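Why the gripper waited before closing

For three weeks I was chasing one small pause. Our two-arm setup does table tasks with food and a shopping bag, and before each grasp the left arm stopped above the object and hung there. Sometimes it was short. Sometimes it was long enough that Illia Tkachenko, who has the desk next to mine, asked me if I had pressed the stop button.

I did not press anything. So I started to look at where the time goes.

Our software has three parts. Perception finds the objects and gives each one a pose. The planner, which we call Druditz, takes the poses and makes a path for both arms. Then the controller, Brendik, follows the path and closes the fingers. I wrote most of Druditz, and of course I suspected the two other parts first.

I added time stamps at every border between the parts. This is boring work and I recommend it to everybody. The controller was innocent: it started to move 11 milliseconds after it received a path. Perception was slower but regular. Almost all of the pause was inside my own planner, in a function I had not opened since January.

The function checks the last short piece of the path, when the fingers go down around the object. It takes the meshes of everything near the gripper and tests them for collision. For a tray or a jar this is cheap. But crayfish are not cheap.
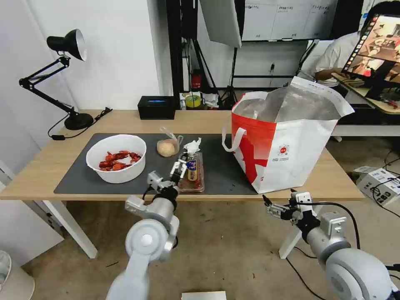
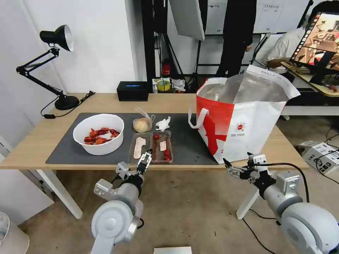 Reading time: 5 min

The bowl of crayfish is a very bad object for a mesh. Perception was trying to be exact and made one surface for the whole pile, with every claw and every curve. I counted more than 3,000 triangles for the bowl alone. And the planner loaded this surface each time, also when the target was something else on the mat, only because the bowl was inside the search radius.

My first fix was to make the radius smaller. It was a bad fix. The pause went away, but the forearm does not care about a radius around the fingers, and in simulation it passed through the side of the shopping bag two times. I put the old value back the same evening.

The second fix is what we use now. Each object gets two shapes. The simple one is a box or a cylinder, a little larger than the real thing. The detailed one is loaded only if the path touches the simple one. For the bowl the simple shape is a cylinder with a flat top, and in most plans the arm never comes near it, so the claws are never loaded at all.

Clear plastic is a separate story. The depth camera sees through the food trays in some places and gives holes. For the trays I do not trust the depth at all. I fit a known tray model to the edges in the color image and take the height from the mat. The bag around the bread is worse, because it has no fixed shape, and the gathered top is sometimes in the point cloud and sometimes not. For now I add 5 centimeters above the bun and treat this space as occupied. It is ugly, and it makes some good grasps impossible.

The shiny lining of the shopping bag also gives noise, mostly points floating in the opening. Vsevolod Vakulenko wrote a filter that removes a point if it is not there in the next few depth images. It works well for the lining, but it also removed the edge of the desk mat one time, and I still do not understand why.

With the two shapes, the median planning time for the last piece is 26 milliseconds. You cannot see this pause with your eyes anymore. There are still slow cases, mostly when both arms want to be close to the bag, and then the planner tries many orders before it finds one. On Wednesday I want to try saving the order from the previous plan and starting from there.

If somebody has a good method for soft bags, please write to me. I have read many papers where the bag is always open and always standing straight.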